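Clodomberg Subtitles and Set Reports: read me first

Hi! If you've landed in this folder you probably want the dialogue from Clodomberg, the series, and not the whole pile of paperwork that came with it. Fair enough. The dialogue lives in the folder called lines, one plain text file per episode, and you can stop reading after the next paragraph if that's all you need.

Each row is one spoken line: episode number, scene number, character, the line as spoken, and then the English subtitle as it aired. The columns are separated by tabs, and please keep it that way, my scripts fall over the moment a comma gets involved. There are 8 episodes. Episode 5 has two versions because the broadcast cut and the festival cut are different enough that merging them made a mess (I tried, twice, and put them back).

What the series is

Clodomberg is a period drama set in 1932 in a spa town that has run out of guests. The hotel is still open, the orchestra is still paid, and a bookkeeper called Grano starts to wonder who's paying it. That's the first twenty minutes, so no spoilers there. Gwenaël Lebrun wrote it and directed the first half, and Floor Hoekstra took over from episode 5 on. You can hear the change, by the way — the scenes get shorter and people start interrupting each other. If you're doing anything with turn length or overlap, please split your numbers by director or you'll end up measuring Floor.

What else is in here

The folder called making holds transcripts of the making-of documentary, which I love more than is reasonable. It's mostly long interviews in the hotel ballroom, with Custódio Veloso talking about building a staircase that had to look expensive from one side only. He talks fast and drifts between languages mid-sentence, so I've marked every switch with a two-letter code in square brackets. Where I couldn't make out a word I wrote [unclear] and moved on. There's a lot of [unclear] in the part near the fountain.

The folder called notes has my set reports, the chatty ones I wrote for the Rallville film club newsletter. They aren't data. They're in here because people kept asking me for them and I got tired of attaching them to emails.

How it was made

I started from the subtitle files that Van Wijk, the distributor, gave us for this purpose, and lined them up with the shooting script by hand. Godelieve Hoekstra checked all the Dutch and a good part of the German. Whenever the actor and the script disagreed we went with the actor. Swearing is left in. Songs are left out apart from their titles, so the big cabaret number in episode 3 shows up as one lonely row.

Scene numbers follow the script and not the finished edit, which means they jump around. Scene 41 really does come before scene 38 in episode 6. Please don't send me a fix for it!

Things I know are wrong

The two bellboys are both tagged BELLBOY in episodes 1 and 2. From episode 3 they have names. Crowd lines are tagged CROWD even when it's obviously one person shouting. Some subtitles cover two spoken lines, and in those cases the English is repeated on both rows, so count the English words with care. Accents in names were lost in the episode 7 file and I've put back the ones I spotted.

A sample from the notes folder

So you know what you're getting, I've pasted in the start of the August report as it ran in the newsletter.
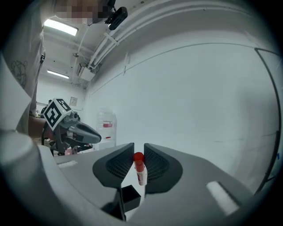
Words: Ineke De Bruijn | Rallville film club newsletter, August

The call was for six in the morning and I was there at half past five, because I'm like that. The ballroom scene needed every extra they had, plus a few cousins, and by seven the corridor smelled of hairspray and toast. Floor wanted the whole waltz in one take. They got to the far windows on the first try and then somebody's shoe came off, and off we went again!

Between takes I sat with the dialogue coach, who was still fixing the vowels in a speech that had been rewritten on Friday. The new version is shorter and much meaner. I'll say no more until you've all seen it.

Using it

Research, teaching and film club quizzes are all fine. Please don't sell it, and don't post whole episodes of dialogue anywhere public, as Van Wijk was very clear on that point. For quoting, keep it under 3000 words per project and credit the series and this folder. If you find a mistake, send me the episode, the scene and the line as you hear it. I answer in batches, usually at weekends with the episode open next to me.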